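I have lived in small apartments for most of my adult life, and I have come to think that we build too many big kitchens and too few small ones that work. By "work" I mean that one person can make a hot meal, eat it, and clean up in under 30 minutes. Most of the kitchens I have rented could not do that. Most of the houses I have visited could not do it either.

When I moved to Plerby, the rental agent kept apologizing for the kitchen. There was no full oven, only two burners and a counter. The counter was the best part. It was long and flat with nothing bolted to it, and it got the morning light. I bought a toaster oven the first week and cooked nearly everything in it for two years. Fish, potatoes, half a chicken, sausages on the nights when I got home late. 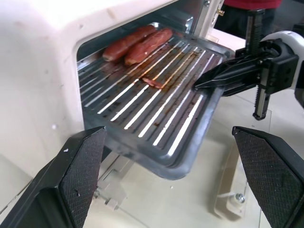 The full-size oven is a habit left over from larger households. It made sense when someone baked bread for six every week. I grew up with one, and my mother used it mainly to store baking sheets. On the days she did turn it on, it heated the whole back half of the house. In March that was pleasant. In summer we ate outside to get away from it.

People answer this by bringing up the holidays. You need the big oven for the turkey, they say. I grant that. But we are talking about one or two days, and we are giving up two and a half feet of cabinet for the rest of the year. A building could have one shared kitchen with a proper range for those days. The Grønli building, where a friend of mine rents, has exactly that on the ground floor. You sign up on a sheet by the door. She has used it four times, and each time it was free when she wanted it.
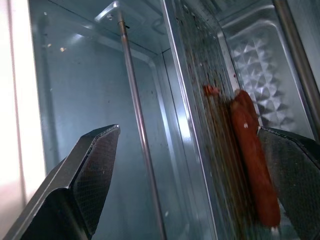
A plain sausage supper needs very little kitchen.

There is also the matter of money. When I priced a remodel with Sodetov, a local outfit that does honest work, the difference between a kitchen with a wall oven and one without came to more than I pay for two months of rent. The oven was only part of it. There was the wiring, the vent, the deeper cabinets and a new floor to cover where the old cabinets had been. Take out the oven and most of that goes away. Then the cook gets what every cook I know asks for, a longer counter.

I wrote a shorter version of this for the tenants' newsletter at Fokton, which goes out to 243 households. I expected a few replies. I got seven, and five of them disagreed with me, some of them at length.

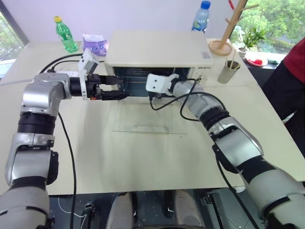

Ylva Tveit wrote that I was describing a kitchen for a person who eats alone and likes it. She has three children, she said, and a tray that holds two portions means cooking supper in shifts, with the first plate cold before the last one is filled. Her other point was that small ovens come and go. Hers have lasted three years on average, while the range in her mother's house is older than she is.

I think she is right on the second point and partly right on the first. A small oven ought to last longer than it does, and you ought to be able to buy a new door or a new knob for it without hunting through secondhand listings. That is a fair complaint against the people who make them. As for the children, I never meant that a family of five should cook like I do. My quarrel is with putting the same kitchen into every unit, including the 600-square-foot ones, as if a family of five were going to move in.

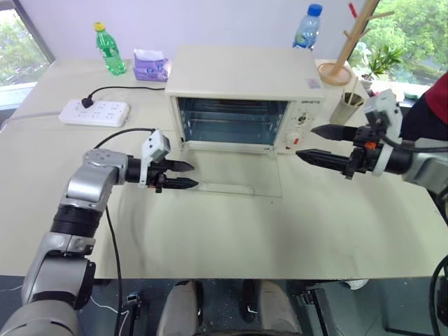 The planners seem to work from a list. Range, hood, dishwasher, double sink. Each item is fine. Put them all in a small room, though, and you are left with a strip of counter about the width of a cutting board, and that is where the actual cooking has to happen. I have stood in new apartments where there was no place to set down a hot pan – and the listing called it a chef's kitchen.

What I would like is a choice at the start. Leave the oven space as open shelving with a good outlet behind it, and let the tenant decide. Some will put in a full range and use it every night. Others will put a small oven on the counter and keep their pots where the big one would have been. I would be in the second group, and judging by the two readers who agreed with me, I would have a little company.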